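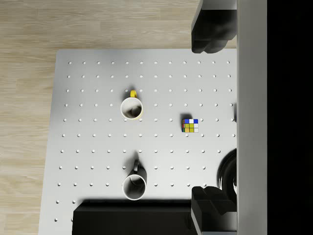
Figure 5. Simulated bench from above, with two mugs, a cube and the gripper.

4. What we plan to buy

We had £3161 from the Cervantes fund, and the arm was always going to eat most of it! Working in simulation first let us try both grippers on the Hiron list before spending a penny. The wider one won easily — it costs £696 with cables, and Jomberg can deliver in June. The pegged table top we'll make ourselves in the workshop. Spare finger pads are still to be priced, and we want six.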